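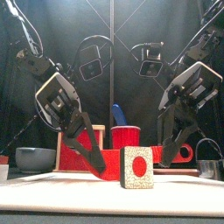 Two arms, one table, and a lot of kitchen stuff between them.

Workshop Tips from a Student Robot Club (mostly learned the hard way)

I help out with the student robot club at Rendside, and every October, when the new kids come in, I get the same questions from parents who want to set up a little bench at home. So I finally wrote down the tips I keep repeating. Most of them are really housekeeping tips, and plenty work just as well for sewing machines, model trains or anything else with cords and small parts!

Keeping a white tabletop clean

We like a white top for the work area, but oh my, it shows everything. Rubber marks, pencil, the gray smudge you get when something gets dragged across the same spot all afternoon. A damp cloth with one drop of dish soap gets most of it. For the stubborn spots I make a paste of baking soda and water, rub it in gently with a fingertip, leave it while I sweep the floor, and wipe. Then I wipe again with plain water (baking soda left in a corner turns into a crust, and the crust finds its way into everything).

Try it on a hidden spot first if your top is glossy. And unplug whatever is on the table before you go near it with a wet cloth. I still say this out loud every time, even when I'm alone in the room.

Black cloth for a backdrop

A plain black cloth hung behind the bench hides the shelves, the coats and whoever is walking past with a sandwich. The students tell me it helps the cameras, and I can tell you it helps me find a dropped screw on the white side of things. Buy it wider than you think you need. Ours, from a fabric store that was clearing out its bolts, came up short the first time and I had to sew on a strip.

Lint is the big nuisance. Masking tape wrapped around your hand, sticky side out, works better than any roller I've bought. Folds and wrinkles come out if you hang the cloth the night before with clothespins along the bottom hem – a steamer is faster if you own one. Please don't iron it on high if you aren't sure what it's made of. I did that once and we had a shiny patch the shape of an iron for a whole season.

Cords that have to move

On a lamp you tuck the cord away tight and forget it. On an arm that swings around you have to leave slack, so let the cord make a nice loose loop near anything that bends. Move the arm by hand with the power off, all the way out and all the way back, and watch the loop the whole time. If it pulls straight anywhere, give it more. If it sags down into the work, take some away.

I use hook-and-loop ties instead of zip ties anywhere I might change my mind. Chathurika Siriwardena, who runs the senior group, puts a scrap of bright tape on both ends of every cord and writes the same word on each. It looks silly and it saves us so much crawling under the table.

Raid the kitchen for practice pieces

Bowls, cups, a small pot, an old wooden crate – these are wonderful for practice and you have them already. Look for things with a handle, a ring or a good thick rim, which are friendlier to a beginner than anything round and slick. The cube with the big red dot is handy too, as everybody can tell at once which way it's facing.

Skip glass. Skip your good china. Skip anything your grandmother gave you.

Go over wooden boards and crates with sandpaper before they join the pile. I start with 120 grit and finish with something finer, and run an old nylon stocking over the edges at the end. If it snags, keep going.

If a piece slides around, a square of rubber shelf liner underneath will hold it. Cut it a bit smaller than the bottom of the piece so it doesn't show or curl.

Putting things back where they were

Our students practice the same little job over and over (the seniors set themselves 2,000 tries for the Gunder competition and got to 2,231, I was so proud!) and every try begins with all the pieces back in place. Small pencil marks on the table beat tape, which lifts at the corners. The pencil comes off with an eraser at the end of the week.

What it costs

Leaving out the arms, you can fit up a decent bench for under 200 dollars if you're patient and don't mind secondhand. My first one came to 547 and I blame the lighting. Clamp lamps from a garage sale would have done fine.

A few odds and ends

An empty egg carton is the best screw sorter there is.

Tie back long hair, take off bracelets, and keep your fingers out of the grippers while the power is on. Same rule for students and grown-ups.

Tighten clamps at the start of a session and check them again halfway through.

Next month I'll write up how we pack everything for the trip to Cautle Hall – sorry, Cuautle Hall, I misspell it on every form – including my trick with the pool noodles.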